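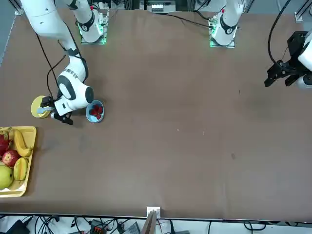 Figure 1. Strawberries in a light blue bowl, next to a yellow plate.

How Long Does a Strawberry Last? Storage Tests on Fruit from the Brarham Market
Liên Âu
Food Science Elective, final report

Why I picked this

My family loses a lot of strawberries. We buy a big box, eat half of it the first night, and then find gray fuzz on the rest when somebody finally opens the fridge drawer. Everybody I asked had a different fix. My aunt rinses hers in vinegar water, my neighbor swears by paper towels, and the stall owner at the Brarham market told me never to wash them until I'm ready to eat. They can't all be right, so I wanted to test it, and I had so much fun doing it that my fridge at home is still full of labeled tubs.

Background

The gray mold on strawberries is usually Botrytis cinerea. Its spores can already be on the fruit when it's picked, so a berry that looks perfect in the store may be carrying it. The mold likes moisture and it loves a bruise, and strawberries have thin skin that bruises if you look at it wrong. They also don't get any sweeter after picking, the way a banana or a pear does, so there is nothing to gain by waiting. Cold slows the mold down a lot but doesn't stop it.

What I did

I used two kinds of berries, Sanda and Pirau, which is how the market stall labels them. Sanda is the bigger, softer one. Pirau is small and firm and smells amazing (the whole kitchen smelled like jam!). I sorted out anything bruised or leaking before starting, then split each kind between three treatments:

Unwashed, straight into a lidded tub with a paper towel on the bottom.
Rinsed in cold tap water, drained, and put in the same kind of tub.
Soaked in one part white vinegar to three parts water for 2 minutes, rinsed, and dried on a clean dish towel before going in the tub.

All the tubs went on the same shelf of the fridge. I checked them every evening after dinner and wrote down any mold, soft spots or wrinkling. Moldy berries came out right away so they wouldn't spread it to their neighbors. I ran the whole thing 2 times in November.

What happened

The rinsed berries were the first to mold in both runs, and it wasn't close. Water collected under the green caps and that's where the fuzz started. The vinegar berries held up best, but the Sanda ones went a little dull and soft at the tips, and my brother said he could taste the vinegar. I couldn't. Unwashed berries came in the middle, much nearer to the vinegar group than I expected.

The big surprise was the variety. Unwashed Pirau outlasted vinegar-soaked Sanda in both runs, so the berry mattered more than anything I did to it.

Problems

In the second run someone moved my tubs to make room for a casserole, and the Sanda tubs spent a night against the back wall, where it's coldest. A couple of berries partly froze and I left them out of the results. I also dried only the vinegar group, so I can't say how much was the vinegar and how much was the towel. Ms. Turcotte pointed this out when I showed her my plan and I should have listened! A rinsed and dried group is the first thing I would add next time.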